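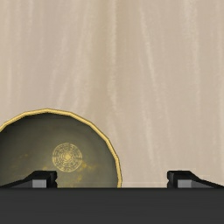
**Figure 3.** Wrist-camera view in Foltside with the gripper open and the bowl off-center between the fingers.

### 4.2 Rim proposals from the wrist view

The grasp planner in Vondari never sees a whole object, and for the first months of the project we wrote code as if it did. The original proposal stage fitted a closed ellipse to the largest segmented region and placed a pinch grasp at the point on its boundary nearest the current gripper axis. This is a fine plan for a plate in an empty field. In Figure 3 the left finger covers part of the bowl, the gripper body hides the lower rim, and the left side runs out of view, so what remains for the fit is a gold arc over the top and down the right. The ellipse fitter, given such an arc plus the straight edge of its own finger, would return an ellipse with great confidence and somewhere else. We now mask the gripper using its known geometry and joint state, fit only the arc that survives, and pass the uncertainty on the center to the planner, which may decline to use it.

Decoration caused a second problem. The gold medallion inside the bowl is made of concentric rings, and concentric rings are what a rim detector has been waiting for all its life. The early version preferred the medallion to the rim in a discouraging share of trials and sent the fingers down to pinch a picture. Depth would settle the matter at once, but the policy in this section runs on color alone, so we added a containment rule: if one circular candidate lies inside another and both share the same surface label, the outer one is kept. The rule is crude. It fails on nested bowls, where it grabs the whole stack.

A smaller nuisance came from the renderer itself. Foltside draws the rim as short straight segments, and our curvature filter, tuned on smooth shapes, split it into pieces and threw most of them away as table edges. We could have asked for a finer mesh. Instead we relaxed the filter - the coarse mesh renders faster, and we had a deadline.

### 4.3 Servo loop and stopping rule

Once a proposal is accepted, the controller runs at 10 Hz and moves the gripper laterally until the chosen rim point sits midway between the two finger pads. Descent starts only when the estimate has held still for several updates. Before we added this condition the arm would chase each new estimate downward, arriving at the table well informed and too late.

We tuned the loop on 200 simulated starts and evaluated it on 400 others, with bowl pose, surface texture and lighting drawn independently. The full system completed more than 95 percent of the evaluation grasps. Most of the remaining failures began with the bowl almost entirely under one finger, where the visible arc is too short to fit. The planner is supposed to back off and look again in such cases. It does so, but the retreat follows the same line as the approach - it often gets a second look at the same finger.

Trial logs were replayed in Cudidis, which steps the image, mask and commanded velocity together. The Bozkurt baseline was run on the same starts with its default settings, and we report it without further tuning in Section 5.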